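Pusura on Sunday evening, is it still good?

illia_ch
We went after April and the menu became shorter. The soup is still excellent, but I waited 8 minutes only for water.
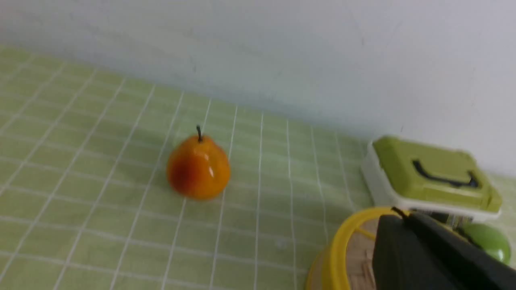
Orange pear on green squares

hazelk
I do not agree about the soup. Too salty on both my visits. Musance is better for the same money. 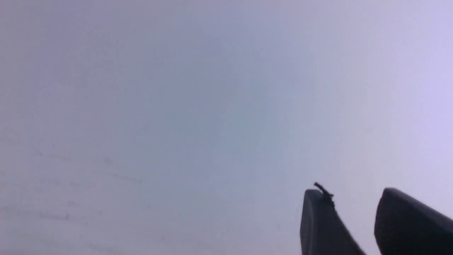

illia_ch
Musance closes at 6, so for dinner it does not help me.

tiburcio
Has anyone tried the dumplings at Pusura?

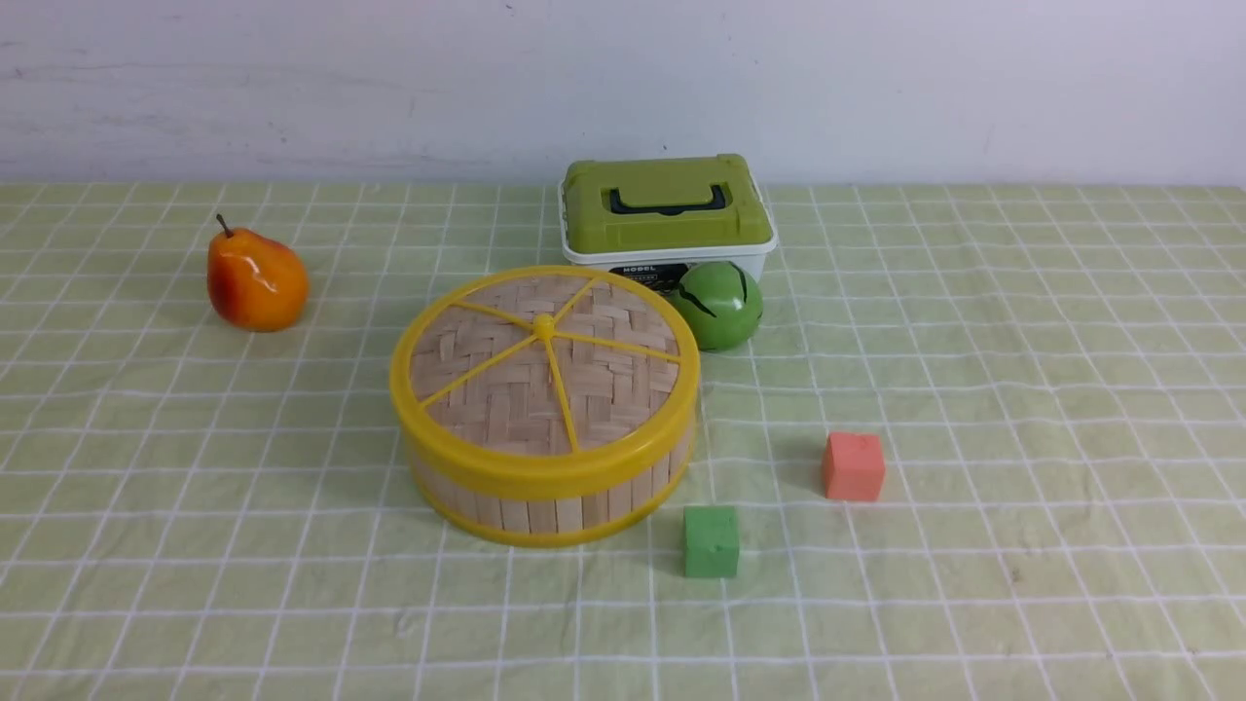

xochitl_z
Yes, I had the pork ones and I would order them again. I like when they are steamed in a round bamboo basket, like the one by the green ball. Hazel is right about the salt, though.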